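Open day at Urthorpe – folding demo

berwood_bill
Went to the Urthorpe open day on Monday. Folding was the part I'd gone for, done with hand-held grippers on a bed.

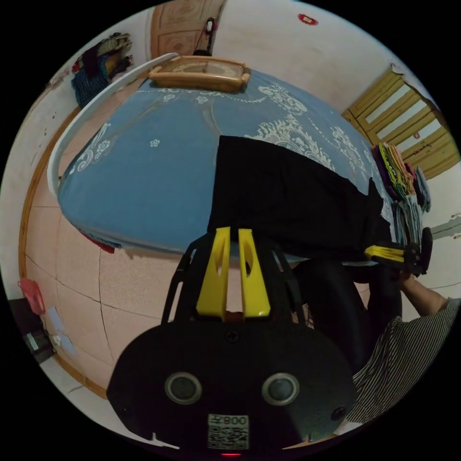 Two grippers, one black cloth.

tinker40
Seems slow. My old Warik arm did towels in 32 seconds.

berwood_bill
Towels are flat squares – clothes aren't.
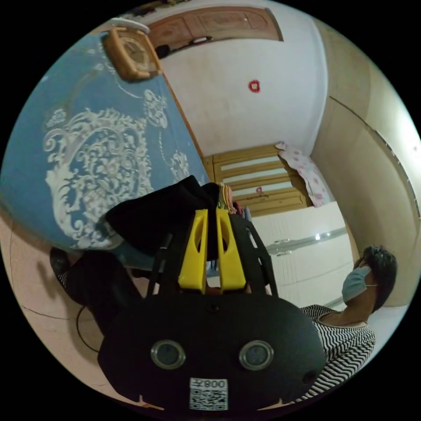

Yellow fingers up against the black fabric.

tinker40
Fair, but I'd still want to see it done without people.

berwood_bill
Loïc Aubert gave the talk and said that comes later. The jaw holding an edge was what I liked.
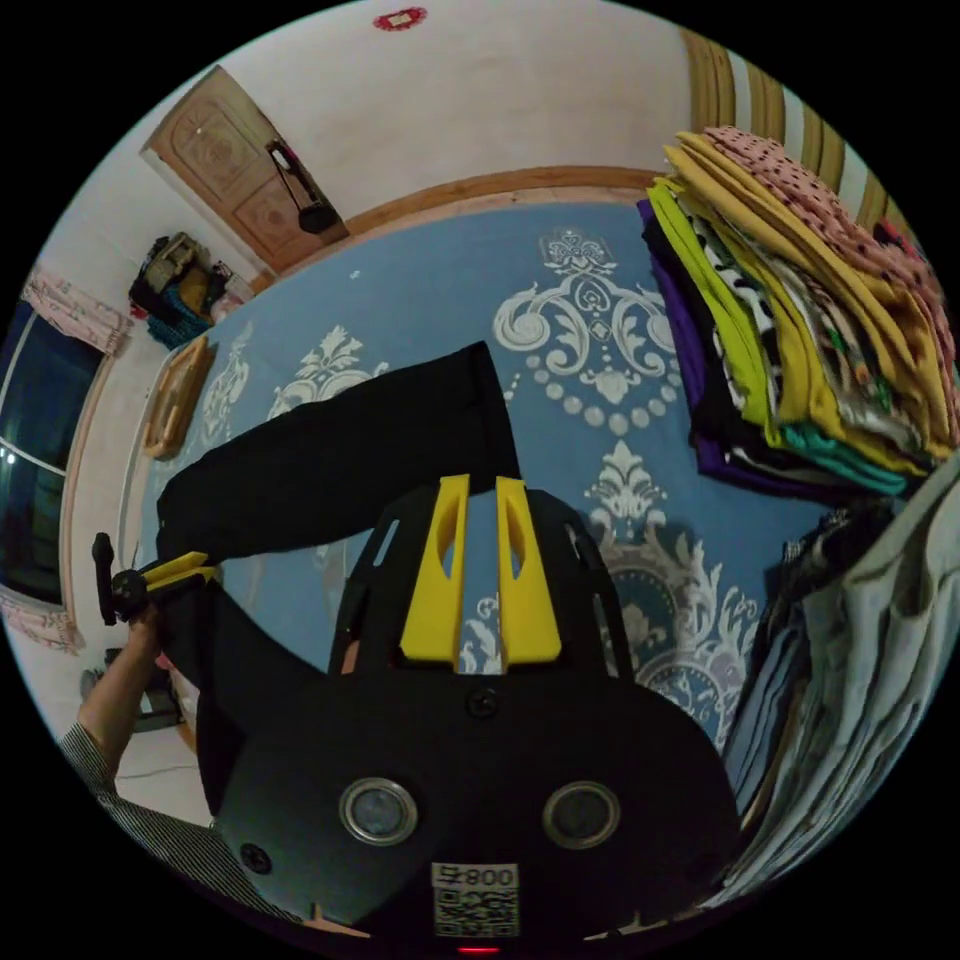

Ayala
I disagree about the talk, it was too short. 16 minutes and 2 questions.

Comments (2)
mossy: Is there another one in January?
pete_w: Parking was poor.
40 shares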